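**Unit 4: Corrugated board and box strength**
Notes by Beryl Whiteley, for use with the Kondard problem sheet
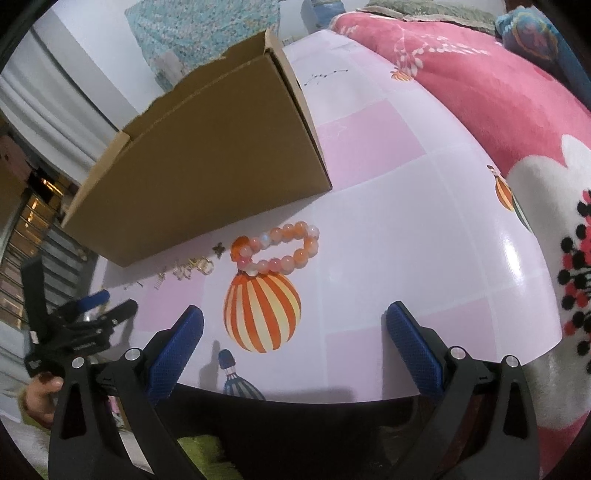
4.1 Terms. Single-wall board is one fluted medium glued between two liners. Flute direction is normally vertical in a standing box, so that the flutes act as short columns under load. Board with the flutes running across the panel should not be used for stacking.

4.2 Edge crush. The edge crush test (ECT) loads a short upright strip until it fails. Results are given in kN/m. Cut edges must be parallel; a ragged sample reads low and is thrown away.

4.3 Box compression. For a plain slotted box, McKee's short formula is enough:

BCT = 5.87 × ECT × √(t × P)

where *t* is board thickness and *P* is the perimeter, both in metres. Height is left out, so the formula is poor for very shallow boxes.

4.4 Damp. Strength falls as moisture content rises. Condition samples for 48 hours before testing and write the room humidity on the sheet.

4.5 Safe load. Divide BCT by the stacking factor given in the question. Do not round before the last step.

**Exercise.** A Tetard box has a BCT of 100 kg. The load on the lowest box is 80 kg. Find the factor and comment on long storage. Repeat for 70 kg.

Answers to Lihua Cai before the April lab.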